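Notes for my talk, "Setting the shared table", April 4, 2019
Speaker: Aleksandra Szczepańska

Start slowly, wait for people at the back. Thank Waldemar Cieślak for the invitation.

First point: cutlery. In our dining club we have 40 members, and chopsticks and spoons live in one drawer. When they come out, they come out mixed. Ask the room who sorts at the table and who sorts in the kitchen.

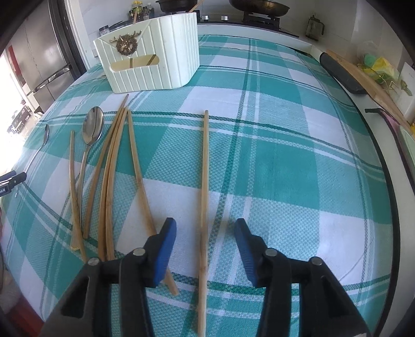

Second point: pairs. Match chopsticks by colour first and then by length. A darker one with a light one is still good for eating, but guests notice it. Big spoons go to the serving dishes, slender ones to the small bowls.

Say here that we bought 200 new pairs in May and have 410 single sticks today. (Pause, people may laugh.)

Third point: the cloth. I prefer checks, the lines help to lay things straight.

Then questions.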